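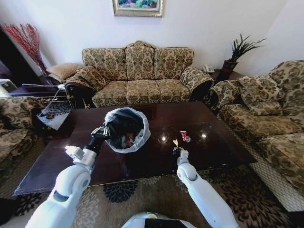

A lined waste bin and discarded wrappers at a living-room coffee table.

Opinion: Public money for private payrolls should come with open books

The Gauthier district has paid employers to create jobs under three different program names, and the terms have changed very little from one to the next. A company applies for a forgivable loan. It states how many positions it expects to create or keep. The district signs, the money moves, and the loan is forgiven in stages when the company files a form saying that the positions exist.

We have no quarrel with the principle. A district that has lost two mills and a rail yard is entitled to spend on its own recovery, and there are good employers in the valley who would have gone elsewhere without help. Our concern is with the form. It is a single page, signed by an officer of the company, and it asks for one number. No one at the district office is required to compare that number with payroll records, and the residents who supply the money have no right to see it at all.

The agreement with Flodetti shows how this works in practice. Flodetti undertook to bring 600 positions to its plant at Bitwood. Its most recent filing, released only after a written request and a long delay, reports 512. A shortfall of that size is no scandal. Orders slow down, equipment arrives late, and a plant that employs 512 people in a town the size of Bitwood is a serious asset. What troubles us is that the filing does not say what a position is.

Under the present wording, a position may be full time or part time. It may be held by a resident of Bitwood or by someone posted from head office for the winter. It may be on the company's own payroll or supplied by an agency. It may be new, or it may have existed at another address in the same district before the agreement was signed. A worker who leaves in March and is replaced in April may appear once or twice, depending on who fills in the form. All of these readings are permitted, and the company has broken no rule by choosing the ones that suit it.

The district's answer has been that tighter wording would frighten off investors. This claim deserves to be tested and so far it has not been. Employers already report hours, wages and place of work to the tax authorities, and they do so several times a year. A firm that can produce those records for one level of government can produce a summary for another. The cost is small beside the value of the loan.
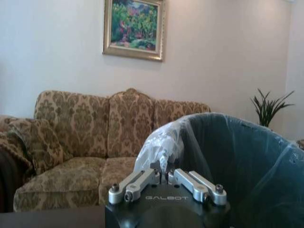
It has also been said that the market will correct any excess, and that a company which overstates its payroll will sooner or later be found out by its lenders. That may be so, but lenders look after lenders. They have no reason to care whether the jobs were local, whether they lasted, or whether the people hired had been out of work. Those are public questions, and the public has paid to have them answered.

The second agreement now before council, with Gako, offers a chance to do better. Gako proposes to convert the former cold storage building on the river road and has asked for terms much like those given to Flodetti. From what has been made public, the project appears sound. The building has stood vacant for years and the company has agreed to take on the cost of the roof. We would support the loan. We would ask council to attach conditions to it first.

To begin with, a position should be defined as a full year of full-time hours, with part-time work added together until it reaches that mark. Two people working half the week would count as one. Agency workers should be reported in their own column. They do real work and pay real rent, but a town planning its schools and bus routes needs to know who is likely to be here next year.

The filing should then be checked against payroll. Council has resisted this on grounds of expense, yet the agreements already set aside 2 per cent of each loan for administration. Most of that money now goes to processing applications at the front end. Moving a portion of it to the back end, after the funds have been paid out, would cover a modest yearly review by an outside accountant. The review need not name any worker or disclose any wage.

Finally, the results should be published in full, on the district's own website, in a form that can be read without a law degree. At present a resident who wants to see a filing must submit a request at the counter in Gauthier during office hours, pay a search fee, and wait. Several members of this association have done so. One was told that the document was commercially sensitive, and was later sent the same document with nothing removed.
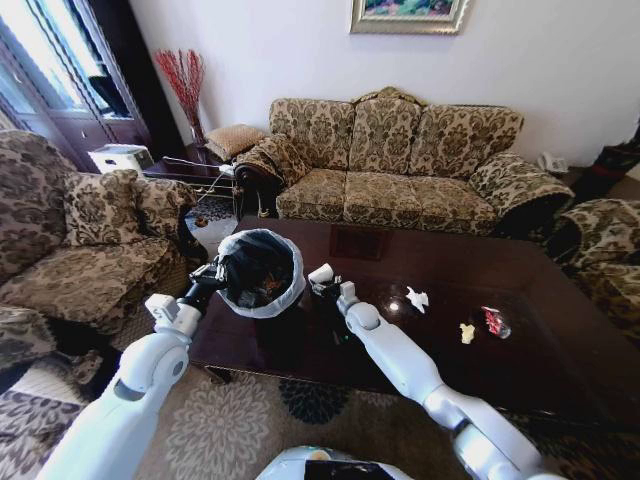
A small waste bin tilted over a polished coffee table.

There will be objections from those who believe that subsidies of this kind should not exist, and who will regard better reporting as a way of making a bad policy look respectable. We understand that view and some of our members hold it. But the loans are being made now, and will go on being made whatever is decided in principle. In the meantime it is reasonable to ask for receipts.

There will be objections as well from those who think the subject too dry to matter. Definitions are dry. They also decide how much of a loan is repaid. Under the Flodetti agreement, forgiveness is worked out position by position, so that every agency shift counted as a permanent job reduces what comes back to the district. The same money could repair the Bitwood pool, or keep the evening bus running past seven o'clock. Residents have been told repeatedly that there is nothing in the budget for either.

It should be added that honest employers have the most to gain. A company that hires locally, keeps its people and pays them for a full week receives no credit for it under the present form. It looks the same on paper as a competitor that does none of those things. Several business owners have told us that they would welcome a stricter test, provided it applied to everyone - including firms whose agreements are already signed, when those agreements come up for renewal.

Council will take up the Gako loan in October. Written comments are accepted until noon on the day before the meeting and may be left at the district office or sent by mail. We urge residents to write, and to ask that the definition, the payroll check and the duty to publish be set out in the agreement itself. A side letter or a promise from the chair can be set aside by the next council. A signed term of the loan is much harder to ignore.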